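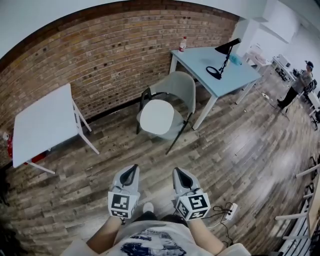 Laine Petrauskas had been mowing the town of Jaunzems for eleven summers before the newsletter asked her for her words to live by. She didn't have any. She had a trailer, two riding mowers and a girls' softball team that had won 4 games since she took it over, one of them by forfeit. The newsletter's office was over the old feed store, all brick wall and plank floor in three or four shades of brown, gray and tan, and she stood there in her work boots wondering which shade she was dropping grass on.

"Just be natural," said Custódio Leitão, who wrote the profiles, sold the ads and took the calls when either went wrong. "Pet peeve?"

"Gravel."

"In what sense?"

"In lawns."

He wrote it down. The previous month's profile had been the dentist, whose pet peeve was negativity.

"Words to live by?"

Laine looked at the bricks. Her father used to say never lend a man a chainsaw, but he'd said it about her uncle, and her uncle subscribed.

"Sharpen your blades," she said.

"Beautiful. As in, keep learning?"

"As in, it tears the grass if you don't."

The July issue went out to 2,793 homes. Under her photo it said Laine believed that life was a lawn and learning was the blade. It also said she was passionate about gravel.

By the end of the week she had 141 messages. Most wanted driveways. She called Custódio to complain and he offered her a correction on page nine, or a quarter-page ad at half price.

Laine thought about it through a whole practice, while her shortstop chased a butterfly into foul territory. Then she called back and asked how big a picture of gravel would fit.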